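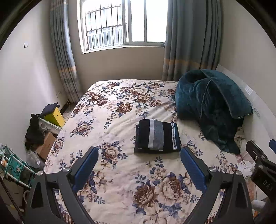
De quanto em quanto tempo se deve trocar a roupa de cama?

Uma vez por semana, segundo quem vive de lavá-la. A cada quinze dias, segundo quem a estende na corda.

A diferença entre as duas respostas sustenta um setor inteiro. Genivaldo Andrade, dono da lavanderia Pamari, passou boa parte da vida do lado da primeira e fala do assunto com a serenidade de um homem que cobra por peça. "O lençol é a roupa que a pessoa mais usa", diz ele. "Só que com ele ninguém vai ao trabalho, e aí falta a vergonha."

A Pamari abre às seis da manhã e recebe 406 jogos de cama numa semana comum. Em abril, quando as noites esfriam e os cobertores descem do armário com cheiro de armário, o balcão vira uma repartição pública. Há senha, há fila e há sempre alguém que esqueceu o travesseiro em casa e pergunta se dá tempo de ir buscar. Dá. Nunca é rápido, mas dá.

## O fio e a fé

Comprar lençol ficou mais difícil do que lavar. O algodão de 200 fios, que atendeu gerações sem queixa, hoje divide a prateleira com promessas bem mais ambiciosas. A Cendari, loja de enxovais a duas quadras dali, vende um jogo de casal por 2000 reais, embalado numa caixa que o cliente leva para casa e nunca mais consegue jogar fora. A vendedora me explicou que a contagem de fios não é tudo, depois de me explicar longamente a contagem de fios.

Andrade é menos lírico. Para ele, tecido bom é o que volta da quinta lavagem com o mesmo tamanho. Desconfia do cetim, tolera a malha e tem pelo percal um respeito quase religioso. Amaciante, só em dose de remédio. E água a 60 graus para tudo - "isso é coisa de quem quer lençol de boneca".

## A questão do elástico

Resta dobrar. O lençol de baixo, com seus quatro cantos franzidos, continua a ser a grande humilhação doméstica de gente adulta e instruída. Zachary MacDonald, que dá uma oficina sobre o tema aos sábados no centro cultural Mokgethi, cobra 80 reais por pessoa e lota a sala. O método consiste em encaixar um canto dentro do outro, apoiar tudo numa mesa e respirar. Fiz o curso. Encaixei os cantos, respirei, e saí de lá com uma coisa redonda debaixo do braço.

MacDonald olhou o resultado e disse que o armário tem porta.

Em casa, voltei ao sistema da minha mãe: tirar, lavar, secar e pôr de novo na mesma cama, no mesmo dia, sem passar pela dobra. Exige sol e alguma pressa. Às quatro da tarde começou a chover.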